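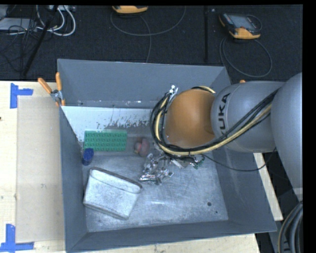

4. Setting up the sorting bin

The Skyrme bin is a sheet-metal tray with sloped sides, meant for loose mixed items such as foil, wrapping, toy parts and small containers. Put it on a flat table that can carry 200 pounds.

4.1 Placing the bin

1. Clear the table and wipe it down.
2. Set the bin down with the open side up. Leave table space on the left for a sheet of cardboard.
3. Mark the corners of the cardboard with blue tape so it can go back in the same spot after cleaning.

Note: Scuffs and scratches on the bin floor are normal and do not affect use.

4.2 Fitting the back panel

1. Stand the white panel against the back wall, leaning slightly.
2. Clamp it at the upper left corner of the rim. Squeeze the handles fully and let the jaw close over both panel and rim.
3. Push the panel with one hand. If it slides, reset the clamp.

CAUTION: Sheet-metal edges can cut. Wear gloves when you handle the rim.

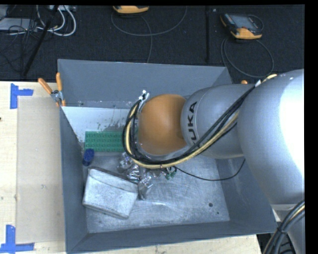

4.3 Loading

1. Lay flat pieces, such as building baseplates, near the back panel.
2. Add lighter items last. Do not load more than 5 pounds at a time.
3. Keep crumpled foil and plastic wrap below the rim.

4.4 Cleaning

Empty the bin every Friday. Wipe the panel along its lower edge, where dirt collects, and let it dry for 2 hours. Replacement panels are sold by Stemow under part number 1177.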